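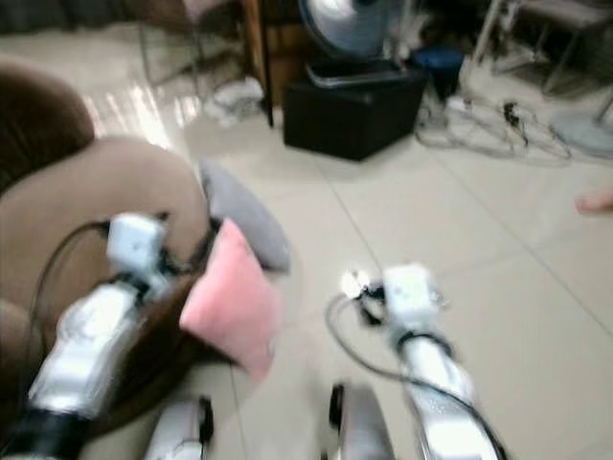
Qui sommes-nous

Cendville est un atelier de rembourrage et de coussins sur mesure. Nous refaisons les assises, les dossiers et les accoudoirs de fauteuils, et nous confectionnons des coussins carrés ou rectangulaires, avec ou sans passepoil. L'atelier emploie 14 personnes, réparties entre la coupe, la couture et la garniture.

Notre métier

Un fauteuil arrive, nous regardons d'abord la carcasse et les sangles. Si elles tiennent, seuls la mousse et le tissu sont changés. Le devis est gratuit et reste valable deux mois. Les fauteuils bruns ou fauves, très courants dans les salons, se marient bien avec un gris ou un rose ; nous prêtons des échantillons à essayer chez soi, à la lumière du jour.

Nos gammes

Pindlow : coussins de canapé et de fauteuil, housse amovible lavable à 30 degrés.
Bramwell : galettes de chaise et coussins de sol, garnissage ferme.
Honex : tissus d'ameublement au mètre, environ 300 coloris en stock.

Depuis le 15 juin 2022, les housses Pindlow sont aussi vendues sans garnissage.

Entretien et reprise

Nous reprenons les anciennes housses lors de la livraison. Les chutes de tissu sont données à des écoles. L'atelier ferme une semaine en mai pour l'inventaire.

Nous rendre visite

Le magasin est ouvert du mardi au samedi, de 10 h à 18 h. Pour un fauteuil à refaire, apportez des photos et les dimensions de l'assise.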